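Clistamville Dog Foster Program
Progress report to the Flokine Fund
Submitted 06/02/2020

Grant purpose: foster placement and basic veterinary care for adult and senior dogs surrendered in Clistamville and the surrounding county

Summary of the period

This is our second report under the current grant. It covers the months after the first report and includes April, when the county shelter closed its front desk to walk-ins and most of our intake moved to the phone.

We took in 124 dogs during the period. Most were owner surrenders. The rest came from the county shelter, which sends us dogs that are not coping with kennel life, usually older dogs and dogs that have lived with one person for a long time. The grant agreement gives priority to dogs aged 8 and over, and we have followed that when space was short.

Since the program began we have placed 237 dogs in foster homes, counting each dog once even if it moved between homes. The first report gave this total in a different way and counted moves. We have gone back through the old records and corrected it, and the spreadsheet attached to this report replaces the earlier one.

Foster homes

We had expected to lose foster homes this spring and did lose a few. Two families moved out of the county, and one home stepped back after a long placement with a dog that could not be left alone. More people applied than we could screen. Many were at home for the first time in years and wanted a dog for the next couple of months. We asked every applicant what would happen when they went back to work, and we turned down the ones who had no answer.

Home visits stopped in April. In their place we did video calls, with the applicant walking the phone through the house and around the yard. These worked better than we expected for fences and gates. They were poor for judging how a resident dog would take to a new one. For homes with a resident dog we now arrange a first meeting outdoors, on neutral ground, with both dogs on leash and our coordinator standing well back.

The limit on placements remains one foster dog per home. We make an exception for bonded pairs. Three pairs came in during the period, and all of them stayed together.

Veterinary care

The clinic on Tsikata Road has continued to see our dogs at the agreed rate. For part of the spring it took urgent cases only, and dental work was put off. This matters for our group of dogs more than for most. Bad teeth are the most common problem we see in seniors, and a dog that is in pain when it eats is hard to assess and hard to place.

Dental appointments are open again. The clinic can take up to 5 of our dogs a week, and we are working through the list in the order the vet has set. Spending on this budget line is low for the period as a result. It will be high for the next one. We are not asking to move any of it.

Vaccinations and heartworm tests were kept up through curbside drop-off. A few of the nervous dogs did badly with being handed over at the car door. The clinic agreed to let the foster carer wait with the dog in the side lot, muzzle on if needed, and that settled most of them.
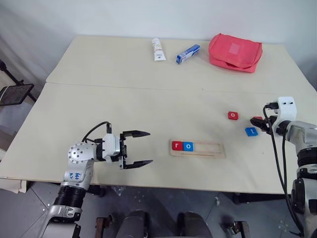
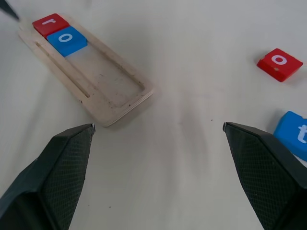 Behavior and training

The grant pays for a part-time behavior consultant. Group classes were canceled and the hours were used for one-on-one calls with foster homes. The questions were much the same from week to week: guarding food, barking at the door, not settling at night. Separation trouble was rarer than usual, and we take that as a sign that the carers were at home all day. We do not think the problem has gone away.

For that reason the consultant has written a short plan for getting dogs used to being alone. It starts with the carer stepping outside for a minute and coming back in without any fuss, and builds up from there over several weeks. Every foster home has been sent a copy. We ask new carers to start it in the first week – including those who have no plans to leave the house.

One dog bit a carer during the period. The injury was minor and was reported to the county as required. The dog, a senior shepherd mix, had an untreated ear infection and was being handled around the head at the time. He has been treated and is in a different home with an experienced carer. We have added an ear check to the intake form.

Records

We moved our records to Drustus in the winter, and the change is now complete. Each dog has one file with its intake notes, medical history and placement history. Foster carers can add their own notes from a phone, and most of them do. The older carers were given a paper form, and we type those up at the office.

The reminders for medication and boosters were sent twice to some homes and not at all to others for a short time in April. The cause was duplicate entries from the old spreadsheet. No booster was missed by more than a few days. The duplicates have been removed by hand.

Adoptions

Adoptions slowed at the start of the spring and then picked up. Small dogs went quickly. Large black dogs and dogs on daily medication took the longest, as they did last year. We have begun telling adopters the monthly cost of a dog's medication in the listing itself. Some people are put off by this, but fewer applications fall through at the last stage.

Returns were low. It is too early to say much about the spring adoptions, and we will report on them separately next time. Each adopter gets a call after the first week and again after the first month, and we have asked them to contact us first if their work situation changes.

Budget notes

Food and supplies went over the planned amount. Our usual supplier was out of the prescription kidney diet for several weeks and we bought it at retail price. Transport was under, for obvious reasons. With your approval we would like to cover the first from the second. The amounts are on the second tab of the spreadsheet.

Work planned for the next period

Finish the dental list.
Restart home visits for homes with resident dogs.
Run the group class outdoors, with fewer dogs, if the county allows it.
Recruit foster homes without stairs. We are short of these, and arthritic dogs are waiting longer than they should.
Send the receipts for the kidney diet, which are still being matched to the card statements.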